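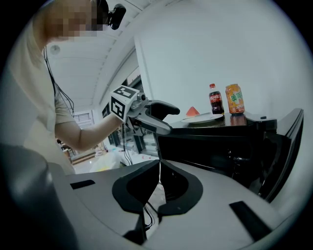

The Little Fridge That Earns Its Corner

By the Home Desk | January

We use cookies to make this site work and to remember what you like to read. Manage your choices any time in Settings.

Ask people what they want in a living room and they'll say a good couch, a decent lamp, maybe a rug that hides things. Hardly anyone says a beverage fridge. I didn't either, until I spent a weekend at a friend's place in Preltholm and found that every conversation, every card game and every late snack ended up within arm's reach of one.

I came home and started measuring walls the same night.

A mini fridge is a lovely thing to have because it does so little. It holds cold drinks. You don't have to cross the house, push past whoever is making dinner and move a pot of soup to find a soda. And there's the top! A fridge that stands about waist high gives you a shelf nobody planned for, and that shelf turns into the best snack bar you'll ever own. A plate of watermelon, a Coca-Cola, an orange soda, something small and dark and sweet on a second plate (I am a firm believer in the second plate), and people will wander over all by themselves.
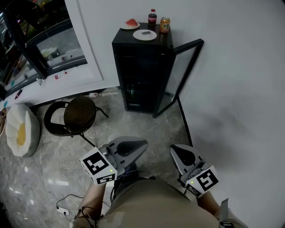
Watermelon and sodas on top, more bottles on the shelf below.

Let me make the case for watermelon in particular. Cut it in big wedges, rind on, and skip the cubes and the toothpicks. A wedge has its own handle. It sits nicely on a plain white plate, where the red really sings, and it needs nothing else, though a pinch of salt or a squeeze of lime won't hurt. I chill the whole melon overnight and cut it at the last minute, usually 15 minutes before anyone rings the bell.

As for the drinks, mix them up. One cola, one orange, something fizzy and clear for the person who doesn't want sugar. Small bottles beat big ones here, because a big one goes flat while everybody is being polite about who gets the last glass. I like keeping an odd label or two in there as well. The Kwok grocery near me stocks sodas from all over, and half the fun of opening the door is finding a can you can't read.

Now, placement. Against a wall is the classic spot, and a plain white wall makes a black fridge look crisp and deliberate. Check which way the door swings before you settle on a corner! Mine opened straight into a bookcase the first time, and I had to haul everything out and start over. Read the manual for how much breathing space the back and sides need, too, as models differ quite a bit.

Then pull up a chair. Something light is best, with thin legs and a woven seat, so it can be dragged wherever the talk is going. Add a floor cushion if you have the room. I have a soft spot for the silly ones, the giant daisies and fried eggs, and guests fight over them. Tile underfoot is a blessing on melon night. If you have carpet, put down a washable mat and relax.

What does it all cost? My Pilgate was 2,000 in the Niralska winter sale, and the bigger version with the double shelf was 4,000. I went back and forth for ages and took the small one. It fits what we drink in a week, and I'd rather refill it often than fill it with things we don't like.

Ours lives beside the window now, next to the chair with the bad leg. There are 2 plates stacked on top most evenings, and by ten at night one of them is usually down to rinds.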